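Category: Lists > teleop-users > Hardware and Data Collection
Subject: Re: Re: Fabric slipping out of the fingers halfway through a fold demo

Şengül Oral wrote:

> We are recording fold demos on the Unuso arm with the Toder leader
> handle. Knits are the problem. The operator closes on the cloth, lifts,
> and the cloth creeps down between the fingers during the move. On
> replay it is worse. I have raised the closing force twice with no real
> change. Is this a force problem, a fingertip problem, or an operator
> problem? We have 200 episodes so far and I would like to know whether
> to keep them before we record more.
>
> Also, does anyone log the wrist camera at full rate, or is every
> second image enough?

Mostly an operator problem, in our experience, with some fingertip mixed in. Force was the last thing that mattered for us.

We run a similar setup with Tanguy fingers, the black slotted ones, and went through the same thing in June. The leader handle gives you no feel for how much cloth is between the tips. People compensate by going deep: they push the fingers well into the fabric, close, and get a thick wad. A thick wad holds the fingers apart along their length, and the outer layers can slide over the inner ones. Closing harder does little about that.

Things to check, in the order I would check them:

1. Look at the wrist view at the moment after closing, before the lift. You want to be able to tell what is between the fingers and what is only lying over them. With knits these are easy to confuse from the operator's seat.

2. Look at where the cloth goes once it is past the tips. On slotted fingers it can get drawn into the slot or run down the gap. It then holds very well, and the release becomes the bad part of the episode.

3. Compare the handle position with the measured finger position. If the handle reads closed and the fingers do not, you are commanding against the wad. The policy will learn the commanded value if that is what you export.

Two wrist views from the red knit set, both with the fingers closed: 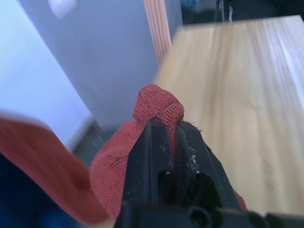
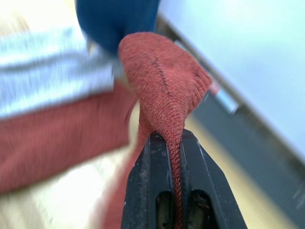 Red knit in the grip. First: fold bunched over the fingertip, with a strip in the slot. Second: flap standing up from the tips, with a strand down the gap between the fingers.

I would label both of these as held. I would not label them as the same grasp. In the second the seam on the flap is readable, so the operator has something to steer by. In the first the bunched fold sits above the tip and tells you very little about which way the rest of the piece is lying. If your labels have one value for "grasped", consider splitting it.

Note the lint as well. Black fingers show it clearly. We wipe the fingers every 50 episodes and write it in the session notes. I can't prove that it affects grip on knits, but it does change what the wrist camera sees, and I would like that change to be on record.

On your existing episodes: don't throw them out. Sort by measured finger gap at the start of the lift and watch the widest ones first. In our set the slips were nearly all at that end. Drop those, keep the rest, and re-record with one instruction to the operator, which is to take the edge of the cloth with the tips and stop. It took our operators roughly 3 sessions to lose the habit of going deep.

On the camera: full rate during closing and opening, every second image otherwise. The Sornico recorder can switch on a gripper signal, but set the trigger on the measured position. On the commanded one it fires early and you lose the end of the closing motion. Motion blur on cloth in the background is normal at wrist range and I would leave those images in. The part you need sharp is the part at the tips.

If you send the finger gap traces for a few of the slips I can compare them with ours. Plain CSV is fine. Please include the handle trace in the same file, with the same clock.

> I have raised the closing force twice with no real change.

I would put it back to the default before recording anything else, so that the new episodes match the early ones.

Last updated: June
Contact the list owner | Copyright remains with the individual posters | Back to top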